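I have been trying to learn to sew up a cut since May, for no reason that would survive questioning. I don't work in medicine. I sell carpet. But my sister-in-law gave me a suture kit as a joke, and I am a man who reads the leaflet, and the leaflet said a beginner could manage a simple interrupted stitch in an evening.

My first evening produced a knot the size of a raisin and a torn practice pad. The pad is supposed to feel like skin. It feels like a cold pork chop in a raincoat. You open a slit, bring the edges together, and put the needle in straight down, not at the lazy slant I favored, which gave the finished wound a sort of smirk.

Dale Thibodeau, who taught shop when I was in school and now ties trout flies, looked at my work and asked what had bitten it. He then explained that I was pulling too tight. Everybody pulls too tight. The edges should just meet, and if they pucker you've gone past it. I have written JUST MEET on masking tape and stuck it to the lamp.

I've thrown out 11 pads' worth of mistakes so far, at a cost I have been describing at home as roughly 40 dollars. The needle driver still clicks shut when I don't want it to and stays shut when I do. My spacing wanders. My knots lie on top of the cut when they ought to sit off to one side, and Stamatia Tsoukalas, a retired vet tech from down the block, moves them over with one fingernail and no comment, and I find the no comment hard to take.

She also told me to leave one cut open when I do a row, so I have something to compare the others against.
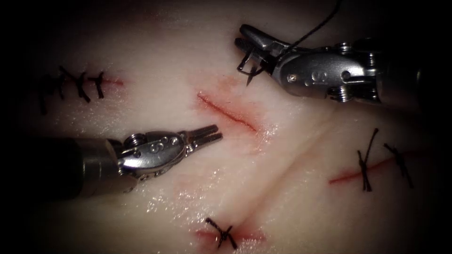 So now I do the outer ones first and save the middle for when my hands have settled down, around nine at night, after the dishes. Some nights they don't settle and the middle one stays open till morning, and I eat my toast across from it.

Next is the running stitch, which uses one long thread and lets you ruin the whole thing at once. Stamatia says to wait. I've already ordered the thread.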